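Do black clothes really need a special detergent?

Every shop shelf has a bottle promising to keep blacks black. I have my doubts about most of it. The one I paid extra for, Himavard, did nothing I could see that the cheap stuff didn't do. Same goes for the vinegar trick. Vinegar will not "lock in" modern dye, whatever your aunt's magazine said.

What fades black fabric is mostly rubbing and heat. So turn it inside out, wash cold, and keep it away from jeans and towels. If your machine lets you pick the spin, 700 is plenty for knits.

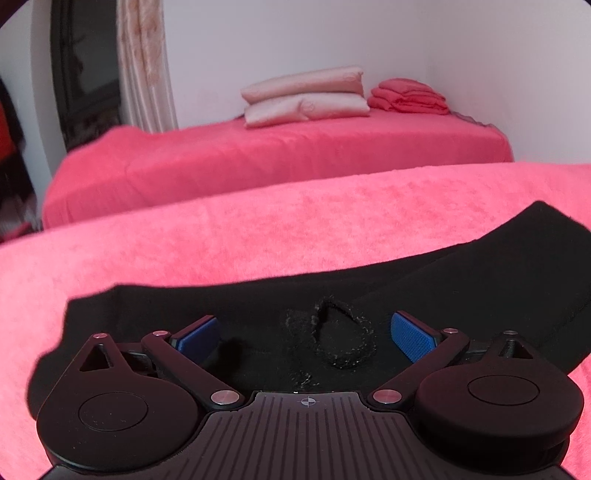

A reader in Narnitz objects that coffee in the rinse worked fine for her, 2 cups of it, and that her blacks came out darker. Maybe so. Coffee is a stain, and it'll wear off in later washes like any weak stain. I wouldn't try it on anything with white trim.

Lint is the other complaint. Dryer sheets don't cure it, and I've found the Polleck lint ball to be a waste of a drawer. Wash black things with other black things and clean the filter first.
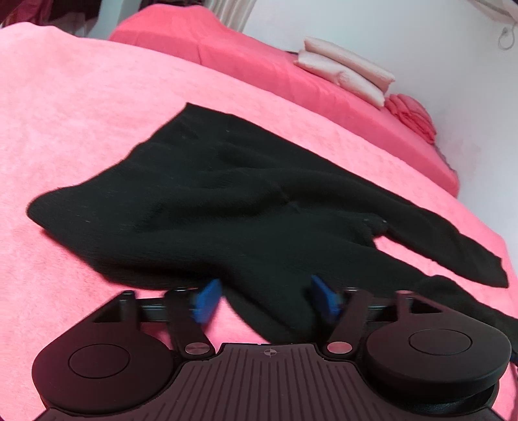

Sweaters I dry flat on a rack, away from the window. Hangers stretch the shoulders, and the padded ones only do it more slowly. As for dyeing a faded one at home, check the label. Polyester needs its own kind of dye, and the ordinary box will leave it gray.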